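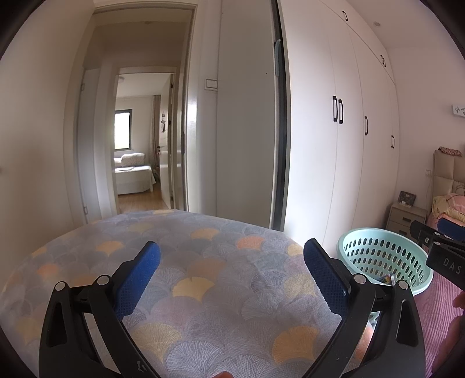

Figure 3. Bedroom with two beds and a laundry basket standing between the made-up surfaces.

3.2 Where the laundry waits

I went into these home visits expecting to write about closets, and I came out with pages and pages on beds! Of the 149 bedrooms in our Povau sample, more than 100 had a basket kept within reach of a bed (I had guessed far fewer). The room in Figure 3 is a nice one to think with: a mint-green plastic basket, a quilted spread with ginkgo leaves on it, and over by the wall a second bed with pink bedding and a cloth draped along the headboard. People told us again and again that the bed is their folding table, and 27 of them had no other flat spot they liked using. Ilari Ahonen, who coded the interviews with me, wanted to call this "parking," and I've kept his word for it in the next section, where I get to the chairs.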